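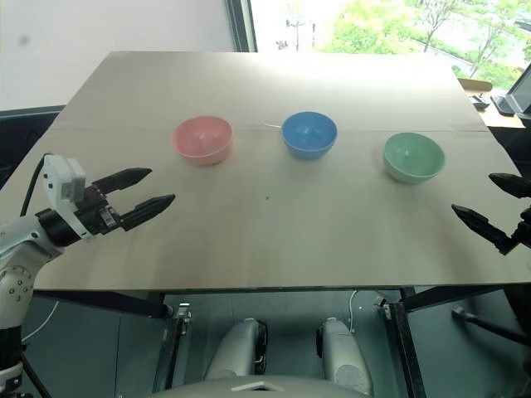
A bowl is not a unit, one reader wrote to us after the first release, and a table that gives it a number in milliliters will make people believe something false. We agree with the first half of this. The second half is the reason the column bowl_ml was removed, and the reason this file is longer than before.

Flesine Home Measures
README and data card, second release
Last edited Sunday, November 8, 2020

What it is

Flesine is a collection of ingredient lines copied from handwritten home recipe notebooks. We kept only the lines where the amount is given by a household object or by the hand: a bowl of flour, a cup without handle, a walnut of butter, as much sugar as the eggs weigh. Lines with grams, ounces or other standard units are left out, except when the same line has both. Those lines are very useful, because the writer tells us herself what her bowl was.

There are 2,383 lines, from 31 notebooks. The notebooks come from two sources. The larger part was lent to us in the town of Erley by families and by the former school kitchen. The smaller part is the Rønning papers, which were already scanned when we received them. The scans are gray and sometimes the pencil is hard to read.

Files

lines.csv – one row for each ingredient line
notebooks.csv – one row for each notebook, with the estimated decade and the source
measures.csv – the list of measure words with their spelling variants
both_units.csv – the lines where a home measure and a standard unit stand together
changes.txt – what is different from the first release

All files are UTF-8, with commas as separator and a header row. Please open lines.csv with the encoding set by hand. Some spreadsheet programs guess wrong, and then the ø in Rønning becomes two strange characters and the filter on the source column finds no rows.

Columns in lines.csv

line_id: stays the same between releases. If a line was removed, its id is not used again.
notebook_id: connects to notebooks.csv.
page: the page number written in the notebook. If the pages have no numbers, we counted from the first page with writing on it, and page_by_us is set to yes.
text_raw: the line exactly as written, with spelling mistakes, with crossed-out words in square brackets.
amount: the number or number word before the measure. Empty is common. "Bowl flour" has an empty amount and we do not write 1 there.
measure: the measure word in its basic form.
modifier: words such as heaped, level, small, not quite, good, the blue. See the note below.
ingredient: basic form, in lower case.
dish: title of the recipe if there is one. Many recipes have no title, or the title is the name of a neighbor. In that case we wrote "name removed".
sure: a, b or c. The letter a means both readers read the line the same way the first time. The letter b means they agreed after looking together. The letter c means they still do not agree, and the second reading is in text_alt.

How the lines were prepared

Two readers typed every line, each one working alone. The two versions were compared with Neltel, a small script we wrote for this purpose. It is included in the folder tools. Neltel only shows the differences and never chooses between them. It is slow with long notebooks and it does not like empty pages, so please run it on one notebook at a time.

After this, more than 300 lines were read again from the paper. We selected them from the notebooks with the worst handwriting, so the error rate in this group should not be used as the error rate of the whole collection. It is surely higher than elsewhere. We made this mistake in the first README and it was quoted in one report, for which we are sorry.

Notes on the modifier column

This was the most difficult column. In several notebooks the writer says which bowl: the bowl with the chip, the yellow one, the one from Mother. For the family this was exact. For us it means only that the line should not be compared with a line from another notebook. We keep the words as they are, and the column own_object is set to yes. Color words are included here, also when the color could perhaps belong to the ingredient ("red bowl currants"). These cases have sure = c.

"Small" is a second problem. A small bowl in one notebook takes the same flour as a bowl without any adjective in another, if we can trust the lines in both_units.csv. We did not try to repair this. If your work needs size classes, please make them inside one notebook and do not carry them over to the next.

Heaped and level are written for spoons almost everywhere, for cups sometimes, and for bowls rarely. When it is missing, we do not know if the writer leveled the flour with a knife or with her hand, or if she thought about it at all.

What you can use it for

The collection was made for people who study food writing and everyday language, and for cooks with a notebook at home who want to see how others wrote the same thing. It was used in September for a small exercise on spelling variants, which went well. We would like to see somebody work on the words for fat: walnut, egg, thumb, knife point, piece. We did not have time for it.

Please do not use it to build a conversion table. The temptation is big, we know it ourselves. The former bowl_ml column was calculated as a middle value from both_units.csv, and then it was repeated in every row, where it looked like a measurement. The lines it came from were mostly about flour and mostly from Erley. If you still have the first release, please delete that column.

Known problems

The school kitchen notebook uses "bowl" also for the serving dish. Where we were sure, these lines were taken out. A few have probably stayed.

In the Rønning papers, two different hands write in the same notebook and we treat them as one writer. Somebody with better knowledge of handwriting could separate them.

The decade in notebooks.csv is an estimate from the paper, the ink and the dishes. It should be read with patience. A person can keep a notebook for a very long time, and the last pages may be much younger than the first.

Recipes copied from printed books are not marked. We noticed some of them by the style, which suddenly becomes very polite.

Privacy

Names of private persons were removed from all text fields. Place names were kept. If you recognize a family recipe and want it taken out, write to the address in the file CONTACT and give the line_id. We do not ask for a reason.

License and citation

You may share and change the data if you name the source and mark your changes. Please cite it as Flesine Home Measures, second release, and say which files you used. The scans of the pages are not part of the license – they belong to the owners of the notebooks, and we can show them only on request.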